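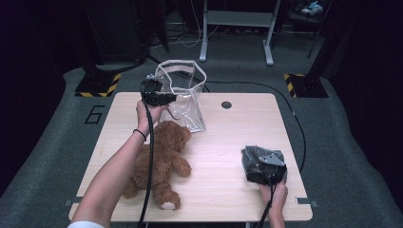 A brown teddy bear and a clear carry bag on the packing table at Osstead.

PRESS RELEASE
23 January 2023
For immediate use

Bears in bags: Lulitz opens its soft toy packing room in Osstead

Hello from Osstead! I'm Seija Vainio and I run Lulitz, a small outfit that collects outgrown soft toys, gives them a good going over and sends them out again to children who'd like one. We've been doing it from my spare bedroom and then from a borrowed garage (thank you, Konrad, you can have your car back inside now), and I'm very happy to say that we have a proper packing room at last. It's on the first floor above the old wool shop in Dramudton Lane, it has carpet and it has heating, and we'd love people to come and see it.

I'll tell you what we do there, as the question I get most is "don't you just put them in a bag?" Well, yes, in the end we do put them in a bag. But there's a fair bit that comes before the bag.

Every toy that arrives gets looked at on the checking shelf first. We go over the seams, the eyes, the nose, and any ribbon or button that might come away in a small hand. Eyes get a firm tug. If they move, the toy goes in the mending tub and comes out again with stitched eyes, which I think look nicer anyway (I have a very strong opinion on this and will share it with anybody who stands still). Labels stay on if they're readable. Anything with a battery inside goes back to the person who gave it, with a polite note.

Then comes washing, and then drying, and the drying takes for ever. A big bear with a thick tummy can feel lovely on the outside and still be damp in the middle, so we leave them on the racks for two full days and give them a squeeze before they go anywhere near a bag. I sent one out too early in our first winter and the family were very kind about it, but I was mortified and I've been a squeezer ever since.

Packing is the last job and my favourite. We do it on a light wooden table with rounded corners, so there's nothing sharp to snag a sleeve or catch somebody's hip on the way past. The bear goes face down first. I know it looks a bit undignified! But the back is where people forget to brush, and it's the last chance to find the fluff behind the ears and the odd loose thread down the spine. A quick brush, a turn over, a look at the face, straighten the arms, and in it goes.

The bags themselves caused more discussion than anything else in the room. We used brown paper ones to begin with, and they were fine until somebody wanted to know which bear was inside, and then they all got opened and shut and opened again until the tops were in tatters. So we've gone over to clear plastic ones with a looped handle. You can see who you've got, a child can carry it home without help, and the bag can be used again for swimming things or crayons or whatever else needs a home. I did worry about the plastic, I won't pretend I didn't. We ask for the bags back if they aren't wanted, and so far people have been very good about dropping them in.

Feet go in first, head up. It seems a small thing but a child who looks down and sees a face looking back is having a much better afternoon than one who gets a bottom. Long-legged rabbits are folded at the knee. Snakes are coiled. Giraffes are a nuisance and I've stopped pretending otherwise; they go with their heads out of the top and everybody stares at them on the bus.

Konrad Bühler has been with Lulitz from very early on and looks after the collecting side. I asked him for a sentence for this release and he gave me a few:

"We sent out 884 toys last year, and I think I carried most of them up or down a stair at some point. Having one room for everything is wonderful. I used to have the bags in my kitchen, the racks in Seija's hall and the mending on the back seat of the car. I would like it known that I have asked for a lift and been told no."

He has been told no. The stairs are good for us. They are also narrow, though, so if stairs are difficult for you please ring the bell at street level and one of us will come down to you with a bear or a chair or both.

The furniture in the packing room was supplied by Juntunen, who fit out offices and had a few pieces going spare after a job. The tables have been a joy. I'd been packing on an ironing board before this, which anybody who has tried to balance an elephant on one will understand was not ideal. We've put the shelves along the long wall, small toys low down and large ones on top, and there's a chair by the window for mending because the light is so good there in the mornings.

What we're short of now is medium-sized bears. We have plenty of tiny ones, and we've got some enormous ones that came from a fairground and take up a shelf each, but the ordinary cuddly sort that fits under an arm goes out as fast as it comes in. Plain brown ones are asked for more than any other colour. I expected it to be unicorns! It's bears, every week. If you've one at home that's been sitting on top of a wardrobe looking at the ceiling, we would be so pleased to have it.

Please give it a shake and a look over before you bring it, and tell us its name if it has one. We write the name on a card and tie it to the handle, and the new owner can keep it or not. Most keep it. We've a Gerald out there somewhere who is on his third family and still Gerald.

We can't take toys with bean filling that's leaking, anything that's been chewed by a dog (I'm sorry, we did try), or toys from homes where somebody has been poorly that week. Wait a bit and bring them later, they won't mind.

We're opening the door to visitors with a first batch of 75 toys ready to be packed, and everybody who comes can have a go at brushing and bagging one. Children are welcome with a grown-up. There'll be tea, and a cake if I get up in time. After that the room will be open for drop-offs in the mornings right through until July, when we shut for a fortnight and have a good clear-out.

Notes for editors

Lulitz collects, cleans, mends and rehomes soft toys in Osstead and the villages nearby. Toys are free to the families who receive them.

Seija Vainio and Konrad Bühler are both happy to talk to local papers and radio. Konrad prefers the telephone. I'll talk to you anywhere.

Photographers are welcome in the packing room by arrangement. Please ring the lower bell, the upper one doesn't work.

Ends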